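Notebook, Irasell cutting room
September, started 10:20

Picking up the two-part vinyl job for Fastbridge. Part one is mastered and approved. Part two arrived last night as a folder of six files, five originals and one remix, with a running order that does not match the sleeve text. I have asked for the final order in writing. Until it comes I am treating the sleeve as correct.

Source files

Five of the six are 24-bit, 44.1 kHz. The remix is 24-bit, 48 kHz and was delivered with a limiter on the output. Asked for a version without. Demetrio Prieto has the session on the Parkham machine and says he can print it this afternoon. If he can't, I cut from the limited one and bring the side down to match.

Checked all six for start and end. Track 2 has the reverb tail chopped where the bounce stopped. It drops straight to digital zero, audible on headphones, less so on the monitors. Asked for a longer print. Track 5 opens with a click on the first sample; short fade fixed it, no need to trouble the label.

Low end

This was most of the morning. Side A opens with the track everybody knows from the club nights, and the bass is a detuned pair panned left and right. Correlation meter sits below zero for most of the first minute. On a file it sounds wide. On a lathe it is vertical movement and the groove goes shallow on the peaks, with a risk of lifting out altogether.

Tried three things:

1. Elliptical filter at 150 Hz. Meter still dips negative on the drops. Not enough.
2. Elliptical at 300 Hz. Safe to cut, but the snare body moves toward the center and the whole track narrows.
3. Asked for the bass stem separately, summed it to mono below 200 Hz, left everything else alone. Lost 3 dB of bass through cancellation, put 2 of it back with a shelf.

Going with option 3. Printed as A1_v4. Left v1 to v3 in the folder for comparison, please do not tidy them away yet.
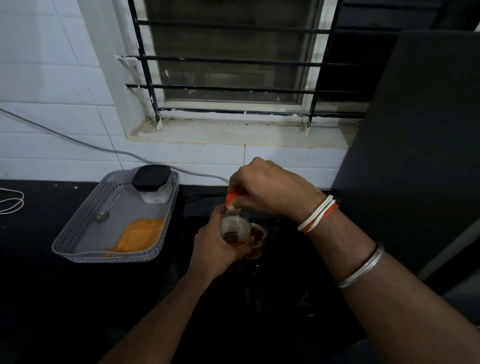
The kick on the same track has a lot of energy at 48 Hz and not much above 90, so it takes groove width without sounding loud on small speakers. Did not touch it. It is the artist's sound and the side is short enough to afford it.

Sibilance

Track 3 is the only one with a vocal, a sampled phrase pitched up and repeated for most of the second half. The S lands at 7.8 kHz, hard, every four bars. De-esser in the cutting chain catches it but also ducks the hi-hats that hit with it. Moved the de-esser upstream onto a narrow band, 7 to 9 kHz, 4 dB maximum reduction. Hats now steady. Slight lisp on the last repeat, which I can live with. Demetrio cannot. We will listen again on the reference cut.

Side lengths, 12 inch at 45 rpm

A1 5:12
A2 3:48
A side total with one gap: 9:03

B1 4:31
B2 3:20
B3 4:05
B side total with gaps: 12:02

The remix is not in those totals. If it goes on the B side as the sleeve says, we are at 16 minutes plus, and at 45 that costs level. Options are 33 for the B side only, or moving the remix to A. Moving it to A gives 13:20 against 12:02, much better balanced, and puts the remix at the inside of A where it is fairly dull on top anyway and will not suffer. I have suggested this. The sleeve is apparently not printed, so there is still time.

Nobody should cut anything at mixed speeds without the label text being changed first. We had returns over this on the Jayasinghe single.

12:45

Order confirmed by Fastbridge. Remix moves to the end of A. Revised:

A1, A2, remix (4:14), total 13:20 with gaps
B1, B2, B3, total 12:02

Gaps at three seconds throughout. They wanted two between B1 and B2, said no, the spiral needs to be visible for DJs.

Level matching

Part one was cut fairly hot and the two records are going to be played next to each other. Pulled the part one masters up as reference. Integrated loudness of part two came in 1.5 dB lower across the B side. Raised B2 and B3 by 1 dB each and left B1, which already has its peaks where I want them. With the bass fix on A1 there is room for another half dB there, not taken yet.

Inner diameter on A with the remix last works out acceptable at this level. If we push A1 I will need to recalculate pitch for the whole side. Prefer not to.

Lathe

Stylus hours checked, under the limit we set. Heater current normal. Suction was weak on the first test, chip caught at the tube mouth. Cleared it, second test clean. Microscope on the test groove at the loudest point of A1: land visible throughout, no overcut, depth stays above minimum. That confirms the stem approach, at least on lacquer.

1 kHz tone cut at the outer edge for channel balance. Left reads 0.2 dB over right on playback. That is the playback cartridge, same figure as last month, do not correct for it in the chain.

15:30

Unlimited remix arrived from the Parkham machine. Peaks are 5 dB higher than the limited version, low mids cleaner, and there is a clap in the breakdown I had not noticed before. Converted to 44.1 to match the others. Slotted into side A, 0.8 dB down so it does not jump out after A2. Also longer tail for track 2 is in and good. Replaced it, which adds four seconds to B1's neighbor, so B2 is now 3:24 and the B side 12:06.

Demetrio thinks the remix is now too quiet in its first section compared with A2. He is comparing against the limited print, which he has been hearing all month. Asked him to listen again tomorrow without it.
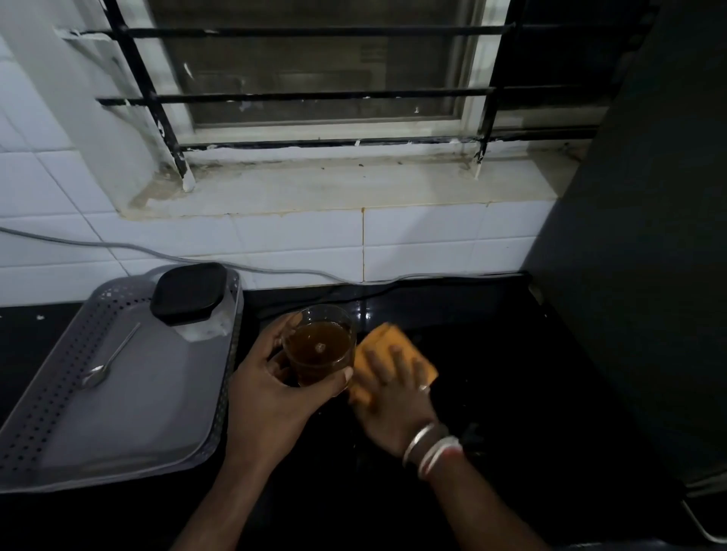 Reference cut, settings for the record

Speed 45
A1: v4, bass stem mono below 200 Hz, shelf +2 dB
A2: flat
Remix: unlimited print, -0.8 dB
B1: flat
B2: long tail version, +1 dB
B3: start fade on first sample, +1 dB
De-esser: upstream on the vocal track only, 7 to 9 kHz, 4 dB max
High frequency limiter in cutting chain: on, barely moving

Pressing quantity on the order form is 800. The email says 1,000. Not our problem to solve but the plating choice depends on it a little, so I have asked which.

Open items

Etching for the run-out. The label sent a phrase for A and nothing for B. Part one had both sides etched.
Matrix numbers: theirs follow on from part one, confirm the suffix.
The lisp on the vocal.
Half dB on A1, decide after the reference has been played in a club and not only in this room.
Back up the session before the Parkham machine is reinstalled.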